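Home Reviews Grippers Arms Controllers Contact
Search the reviews...

Mussa parallel gripper, tested as a pair on folding work

I bought two Mussa grippers in August, after the old ones from Trilton began to lose their grip on thin fabric. We do cloth handling in our small lab in Grarnness, mostly towels, shirts and table napkins, and I wanted a jaw which can take one layer without also taking the layer below it. The price was 184 for each piece, cable not included. For this class I think it is fair, but it is not cheap.

Mounting took me one evening. The bolt pattern is the same as on the Trilton, so I did not need a new adapter plate. The manual is short and one drawing in it shows the connector turned the wrong way. I lost maybe an hour with this. If you get the version with the same drawing, trust the mark on the plug and not the paper. 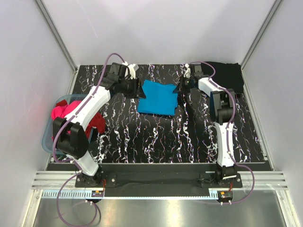 Posted by the editor, Nellthorpe Bench Notes | Reviews | 4 comments

Both arms stand on one rail at the front of the cell and reach back over the table, so the grippers meet a cloth in the middle from two sides. I kept everything else the same as with the Trilton pair: same arms, same controller, same speed limit. The teal cloth is my standard test. It is easy to see against the dark table, and it crumples in a different way each time, which I like for a test but not for my nerves.

I ran 3554 grasps in total, divided between the two arms. The Mussa closes slower than the Trilton, and at first this disappointed me. After some days I understood that the slow closing is useful with cloth. The fabric has time to come between the fingers, and the edge does not jump away. On flat corners I had far fewer empty grasps than before. On a crumpled pile the difference is smaller, and when two garments lie in one basket the gripper still likes to bring both.

The cables are my biggest complaint. They are purple and quite stiff, and they run on the outside of the arm in big loops. When the wrist turns far, the loop pulls a little and you can see the position error grow. I tried to fix them closer to the links with six straps per arm, and then the elbow could not bend enough, so I took the straps off again. The Trilton cable was thinner and went where you put it. I wish Mussa would sell a softer one, even for extra money.

Control is simple. You send a position and a force limit, and you get back the real opening. The force value is not very exact in the low range, where cloth people need it the most. For hard objects I saw no problem. The controller lost the right gripper two times during long runs and I had to switch the power off and on. A firmware update came later and it did not happen again, but I have not run it for so long since then.

The fingertips wear quickly. Mine were smooth after four weeks and I changed them. Spare tips come in packs of six and the change is two screws.

Would I buy them again? For fabric, yes, and I will keep the pair on the arms. For general picking I would stay with the Trilton, it is faster and the cable is better. Next I want to try the long fingers, which are on order, and I will add the results to this page.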